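FLANDITZ INFORMATION SECURITY WORKING GROUP
Minutes of the October Meeting

Present: Davina Ritchie (Chair), Director of Network Operations, Head of Service Desk, Records Manager, Facilities Representative, Purchasing Officer, Representative of Szilágyi (items 3 and 4)
Apologies: Human Resources Representative
Recording: Office of the Chair

The meeting was called to order at 9:30 a.m. A quorum was present.

1. Minutes of the previous meeting

The minutes were approved with one correction. Under the item on guest wireless access, "all contractors" was amended to read "all contractors without a Flanditz account." The corrected version replaces the one previously circulated.

2. Matters arising

The Director of Network Operations reported that the firewall rules for the warehouse building had been reviewed and that obsolete rules had been disabled. They will be deleted at the end of the month unless a department reports a loss of service.

The Records Manager stated that the log retention schedule remained in draft. The open question is whether remote access logs should be kept for the same period as building access logs. The Records Manager was asked to obtain written advice from the legal office before the schedule is presented again.

The request from the Service Desk for a second on-call phone was approved by the Purchasing Officer outside the meeting and is closed.

3. Replacement of remote access service

The Group received a paper on the replacement of the Zivell remote access service. Support for the installed version ends at the close of the financial year, and the supplier has confirmed in writing that no extension will be offered. The paper set out options for renewal, for a hosted service, and for a combined arrangement under which field staff would move first.

The representative of Szilágyi presented the findings of the outside review. The review identified 294 remote access accounts that had not been used in the past two quarters. Most belonged to former temporary staff whose accounts had been closed in the payroll system but not in Zivell. The representative recommended that the two systems be reconciled before any migration begins, so that unused accounts are not carried over.

The Head of Service Desk asked who would contact account holders whose status was unclear. It was agreed that line managers would receive a list and would have ten working days to respond. Accounts with no response will be suspended and may be restored on request.

Resolved: That the combined arrangement be adopted as the preferred option, subject to confirmation of cost.
Action: Head of Service Desk to issue the lists to line managers.
Action: Purchasing Officer to obtain a revised quotation. 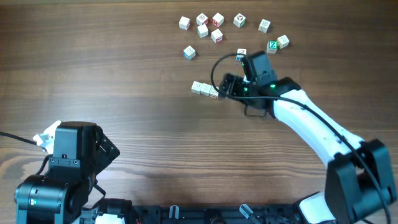
Alphabet blocks on a wooden tabletop.

4. Network monitoring trial

The Director of Network Operations reported on the trial of the Candness monitoring service. The trial covers 660 devices in the main office and the annex. Laboratory equipment is excluded at present because its software cannot be changed without the agreement of the manufacturers.

Alerts during the first weeks were higher than expected. A large share came from backup jobs that move data between buildings overnight, and the thresholds have now been adjusted. One alert led to the discovery of a printer that was still using its factory password. The password was changed the same morning, and a check of similar printers has been scheduled.

The Facilities Representative asked whether the door controllers would be included. The Director replied that they are on a separate network segment and would require an additional sensor. The representative of Szilágyi advised that the segment should be included in any full contract, given the age of the controllers.

The trial agreement allows for expansion to 1,000 devices without a change in the monthly rate. The Chair asked that this term be confirmed in writing before the trial is extended.

Resolved: That the trial be extended by one quarter.
Action: Director of Network Operations to obtain written confirmation of the rate and to report on the cost of an additional sensor.

The representative of Szilágyi left the meeting at 10:40 a.m.

5. Password and passphrase guidance

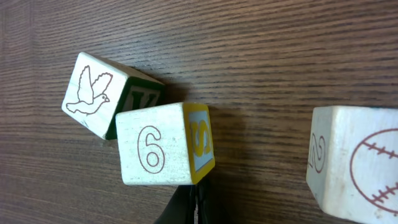 The current password guidance was last revised before the move to single sign-on and still instructs staff to change passwords every 60 days. The Head of Service Desk presented a draft that removes this instruction, sets a longer minimum length, and encourages the use of passphrases made of unrelated words. Members asked how staff would choose words without drawing on family names or birthdays. The Head of Service Desk suggested starting from a small detail of an ordinary object, such as the raised wings or the fanned tail of the bird drawn on the toy block, and then adding words with no connection to it. The Chair asked that the guidance state plainly that any phrase printed in it must not be used as a real passphrase. The Records Manager requested a short section on shared mailboxes, which are not covered at present.

Resolved: That the draft be approved for consultation with department heads, with the changes noted.
Action: Head of Service Desk to circulate the amended draft.

6. Incident report

Level 2 incidents were reported for the period. Both the Service Desk and Network Operations were involved in the response. In the first, a member of staff entered account details on a false sign-in page and reported the matter promptly. The account was locked and the sessions ended. In the second, a laptop was left in a taxi. The disk was encrypted and the device has been removed from the inventory.

The Chair reminded members that lost equipment must be reported to the Service Desk by phone, including outside office hours. E-mail reports are read only during the working day.
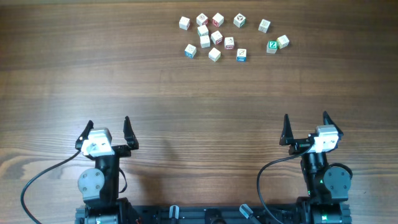
7. Other business

The Purchasing Officer gave notice that security key orders must be received by the end of the month to be charged to the current budget.

8. Next meeting

The next meeting will be held in the same room at 9:30 a.m. Papers should reach the Office of the Chair five working days in advance.

The meeting was adjourned at 11:25 a.m.

Approved for circulation: Davina Ritchie, Chair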